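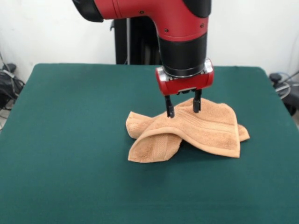

11/04/2023

Towels today. I had been putting it off since March, and then this morning I went to get a clean one for my hair and the whole stack in the hall closet slid out onto my feet, so that settled it. I made a second cup of coffee, put the radio on low and carried everything out to the table with the green felt on it, which is the best surface in the house for folding because nothing slips around on it (and the lint brushes off at the end, more or less).

I do love a towel with a woven band across it. The peach one has that, the ribbed kind, and I have always used the band as my guide. If it lies straight across the top when I'm done, then the folding was done right, and if it wanders off at a slant I shake the thing out and begin again. The plain ones from Filtolar have no band at all and I fold those by guesswork, and it shows in the pile. Peach is not a color I would have picked in a store. It came in a set of towels from Fillby when we moved in on Hepburn, and I remember thinking it looked like something from a motel by the beach, and now it's the one I reach for first. Funny how that goes.

I tried the fold I read about, in thirds the long way and then in half and in half again, with the edges tucked to the inside so only the round side faces out. It looks lovely on the shelf! It also makes each towel a good bit fatter than my old way, so where I used to get the whole lot on one shelf I now need 2, and the pillowcases had to go up top with the Christmas tablecloth. I stood there quite a while deciding whether I minded. I think I don't. I did go back to the old fold for the hand towels, though, because in thirds they come out like little sausages and roll off each other.

Terry cloth is so forgiving compared to sheets. I can be thinking about something else entirely, supper or the letter I still owe, and my hands just go on with it, find the corners, give it a snap, smooth it down. Mother did hers on the bed with her chin holding the middle, and I caught myself doing the chin thing with the big bath sheet and laughed out loud in an empty kitchen when I went to refill my cup.

A couple are past saving, thin in the center and fraying along the hem, and those went into the rag bag under the sink. I went easy on the softener this time. The Gristix bottle says a full cap and I have been obeying it for years, but half a cap seems to leave them thirstier, and what good is a towel that only pushes the water around? I'll do the same with the next load and see if I still think so.

Still to do: the beach towels in the trunk of the car, the bath mat, and that basket of washcloths I keep walking past. I also want to cut some shelf paper for the closet before it all gets too settled in there. My shoulders are a little sore tonight, so I'm going to run a bath and use the peach one.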